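Last changed 28 November 2024. If you have a copy from August, please replace it, as the shelf marks in that one were wrong for most of the Irdale items.

# Plenero

Plenero is a set of plain-text transcriptions of dream books, fortune-telling leaflets and home almanacs, with a catalogue record for each. The originals were cheap printed goods, sold at fairs and through the post. Most have no named author, and many are reprints of one another with the title changed.

There are 200 texts in this release. They come from two places:

- **Irdale**: a lending library that kept its unbound pamphlets in boxes when the rest of the stock was sold.
- **Jabłońska**: a private collection, mostly card-reading guides and palmistry sheets, in English and Polish.

The longest text has 125 pages. Many are a single folded sheet.

## What is in the folder

```
plenero/
 texts/ one .txt file per item, UTF-8
 records.csv the catalogue
 variants.csv links between reprints
 symbols.csv how printed signs were keyed
 notes/ longer notes on single items
```

File names in `texts/` match the `item_id` column in `records.csv`. There are no page images. The Jabłońska sheets may be read in person but not copied, and we didn't want to publish scans for one half only.

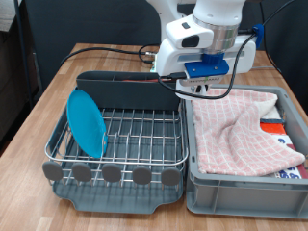 *Dish rack with a blue plate, grey bin to the right.*

## Fields in records.csv

| Field | Contents |
|---|---|
| item_id | Letter I or J, then a number |
| title | As printed on the first page, spelling kept |
| printed_author | Name on the item, or blank |
| kind | dreams, cards, palms, almanac, charms, mixed |
| lang | en, pl, or both |
| date_from, date_to | Earliest and latest likely year |
| date_basis | printed, advert, type, guess |
| leaves_missing | yes, no, unknown |
| shelf | Box or drawer at the holding place |

A blank `printed_author` means nothing is printed. It doesn't mean we failed to look. Where the name is plainly a stage name ("Madame", "Professor" and so on) it is given as it stands and not traced further.

Treat any date with the basis `guess` as very weak. A good number of these leaflets were printed from old blocks over several decades, so the style of the pictures tells you little about when a copy was made. The basis `advert` means the date was worked out from a shop or remedy advertised on the back.

## How the texts were keyed

Each item was typed by one reader and checked against the original by another. Line breaks follow the print. Words broken over a line are joined. Obvious printer's slips are left alone, including upside-down letters, which are typed the right way up and marked with a tilde.

Planet signs, zodiac signs and card suits are written as short codes in square brackets, such as `[sat]` or `[hearts]`. The full list is in `symbols.csv`. Two signs in the charm leaflets could not be matched to anything. They are keyed as `[unk-a]` and `[unk-b]` and we would be glad to hear from anyone who knows them.

Handwriting is left out of the main text. If an owner wrote in the margins, the note goes at the foot of the file after a line of equals signs.

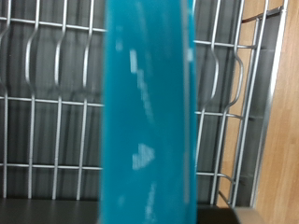 *Wire rack, with something teal close up in front.*

## Reprints

`variants.csv` lists pairs of items that share most of their wording. We used the Ivov comparison script with its default settings, then read every pair it put forward. 37 pairs were kept. The rest were thrown out, mostly because dream books all draw on the same stock meanings (losing a tooth, falling, a black dog) in nearly the same words.

The `direction` column is nearly always blank. Please don't fill it in from the date ranges. They are not good enough to show who copied whom.

## Known problems

- The Polish texts have had fewer checks than the English ones. Missing accents are likely.
- Tables of lucky days are typed as tab-separated lines and do not always line up.
- The kind `mixed` is overused. Items with a dream list and a page on moles were put there for want of a better place.
- A few Irdale almanacs have lost their covers, so the title is the heading on the first surviving page.
- Some item numbers are skipped. Those were duplicates and have been taken out. The numbers won't be used again. 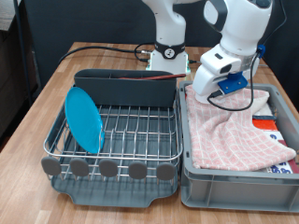
*Drying rack on the left, storage bin with cloth in it on the right.*

## Uses and limits

The set suits work on cheap print, on spelling, and on how stock dream meanings were passed from one booklet to the next. It is too small and too patchy to say how common a belief was, or how many people bought these things. Irdale kept what its readers gave back, and the Jabłońska collection was put together to one person's taste.

Several leaflets give harmful advice on illness and pregnancy. Others use insulting words for Roma and Jewish people, sometimes in the title. The wording has been kept. If you show the texts to the public, read them through first.

## Licence

Our transcriptions and tables may be reused with credit. The line to use is:

> Plenero transcriptions, release 2.

The printed items themselves are believed to be out of copyright. Tell us if you know otherwise and the file will be taken down while we check.
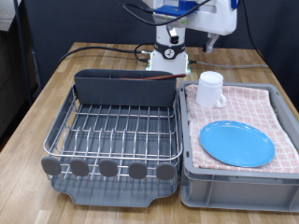

*Rack and crate side by side, white arm at the back of the table.*

## Corrections

Send the `item_id`, the line as it is now and the line as it should be. Corrections based on another copy of the same title can't be added to the text, as copies differ, but they can go in `notes/` with the place where the other copy is held. Please put each item in a separate message.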